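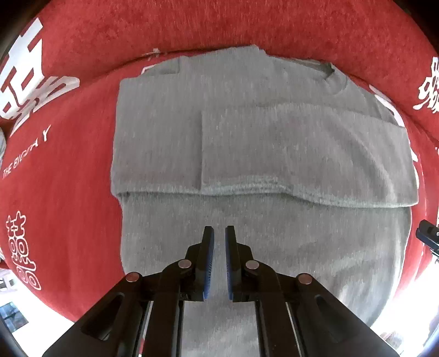

Chapter 7
Villains Who Want Something

Every game master has, at least once, built a villain who sits in a tower for 13 sessions waiting to be stabbed. He has a cape, a laugh and a great many hit points. What he does all day is anyone's guess.

This chapter is about giving him a job. We will work with the Sundurholm setting from Chapter 5, and in particular with Furtado, the toll lord of the Flernitska marshes, who began life in our notes as "evil guy, bridge." His bridge is the only dry road to market. He charges what he likes, he hangs those who wade, and he would very much like to be called a duke. That last part is the useful one. A villain who wants a title will write letters, throw dinners, and be polite to people he plans to drown.
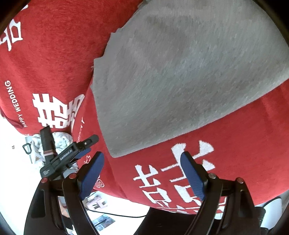

How much of the villain's plan should be written before play begins?

Enough to know his next move if the heroes stay home. For Furtado that fits on an index card: he buys the harbor at Cakero in March, then raises the toll. Anything longer will be ruined by your players within 90 minutes, usually by the one who wasn't listening.

Before reading on, take a villain from your own table and write down what he wants, who could give it to him, and what he would refuse to do to get it. If the third line is blank, leave it blank for now. We come back to it in the section on henchmen.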